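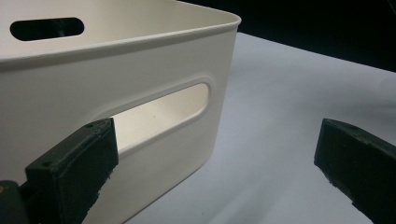
What do I need before I can teach a task by hand?

One pair of Kofler hand grippers, charged, a clear table and a task you can finish in under a minute. No robot needed for this part, the arm only comes in at playback. Allow half a morning for your first go.

How many goes does it need?

Depends on the task. We tell people 100 good ones for a simple pick and place, more if the object rolls or bends. Our longest set at Hondstead ran to 164 and the last 9 were thrown out — wrong tool settings, our fault. Bad goes cost you more than missing ones so delete as you go.

Can I use remote control instead?

Yes, if your site already has the Jelura arm set up. Slower. Most people manage 2 goes by remote in the time they'd do five by hand. Better for heavy stuff or anything you don't want your fingers near. You can mix both kinds in one set, just tag them properly in Utovance or the sort goes haywire.

Where should my hands come in from?

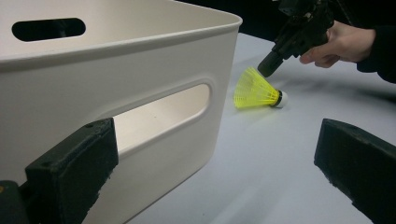 Approach angle matters more than speed. Pick one you can repeat and that the arm can reach too, no fancy wrist twists. With a shuttlecock lying on its side next to the bin, coming down from above with the tool tip pointing at it is fine. Keep your sleeve back from the finger tips if you can. Your other hand can stay put with its fingers open, that's still recorded and it still counts as part of the task.

Do I have to start from the same place every time?

No. Please don't. Shift things a bit between goes, turn them, lie them down, stand them up. What should stay the same is the end of the task. If "done" means in the bin then it's in the bin every time, not nearly.
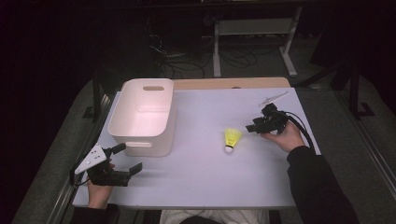
HONDSTEAD, August — Two changes to the answers on this page. Table layouts no longer need sending in before you start, just save one wide view with the set. And left and right grippers now pair seperately, so if one drops out you only redo that side.

What if I fumble it?

Small fumble, carry on and recover, those are useful. Dropped on the floor, stop and bin the go. Don't reach in with bare fingers to fix something

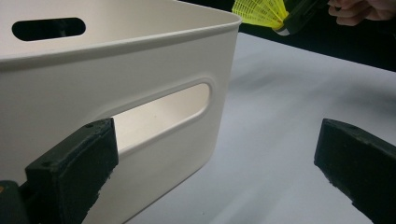 and then carry on as if nothing happened, the arm can't copy that. Stop, fix, start a new go.

How fast should I move?

Slower than feels natural. Pause a beat before you close the fingers and another before you let go.

Who do I ask if the upload sticks?

Mathias Kälin on the Utovance desk. Send the set name and what time you pressed stop, thats usually enough for him to find it. Don't re-upload while you wait, it makes doubles.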